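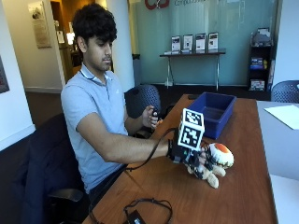 Home News Projects People Contact
Search this site Enter keywords Go

Fri 8 March

The glove tests at our Clusstead office are under way, and what a good start it has been! We are comparing two ways of teaching the Lerkivum gripper to pick up soft things - a wired sensor glove and the older Tautahi hand controller - and so far we have 124 grasps logged. Soft toys are a proper challenge, and the plush one with the orange patch on its head has stubby limbs that make it a lovely awkward thing to hold. The glove carries a white cube with square markers on its faces, so the cameras can follow the hand as it moves, while straps across the back of the hand and the fingers hold the sensors in place.

Next we swap to the Flalcombe arm and run the same 21 objects again, first with the glove and then with the controller. We are especially keen to see how the two compare on floppy items - cloth bags, socks and the like - where the gripper has struggled most. The full set of results should be ready in July, and we can't wait to share them.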